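About Us

Plistlow is a small language school on the upper floor of the old corn exchange in Nultcombe. We teach Czech, Thai, German and Spanish to adults, mostly in the evenings, and we have been doing it for 21 years.

The school was started by Norbert Tichý, who had been giving Czech lessons in his kitchen and ran out of chairs. He still teaches the beginners' class. Rungnapa Nuchit joined to set up the Thai courses and now runs the school day to day.

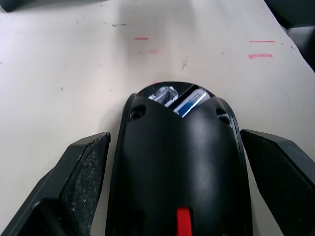
White tabletop, seen from above.

Classes are kept to eight people. A term is ten weeks, with one lesson a week of an hour and a half. You don't need to have studied a language before, and there are no tests unless you ask for one. Most of our students are learning for family reasons or a move abroad, and a few have been coming for years because they like the company.

We use the Belis course books for German and Spanish. For Czech we use our own notes, which Norbert rewrites every summer – older students will tell you that the chapter on verbs of motion has never been the same twice.

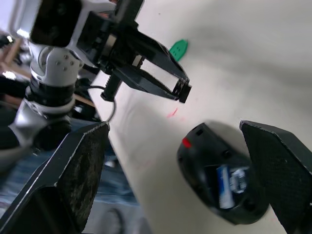 Reading time: 2 minutes

Our lending library has almost 700 books, among them the Ševčík collection of Czech children's stories, left to us by a former student. Anyone enrolled can borrow three at a time. The library is open on Saturday mornings and for 20 minutes before each evening class.

New terms start in September, January and May. If you aren't sure of your level, ring the office and one of the teachers will talk to you for a bit in the language and suggest a group. You can move groups in the first two weeks.

The entrance is on the side street, next to the bakery. There is a lift – please ring the bell if you need it.

Comments

Maureen P.
Did Thai for beginners last year. Rungnapa is very patient with the tones. Will there be a second-year group?

Plistlow office
Yes, Maureen, if we get five names. Yours is down.

gareth_w
Is the parking behind the exchange free after six?

Deb
It was last time I went, but check the sign.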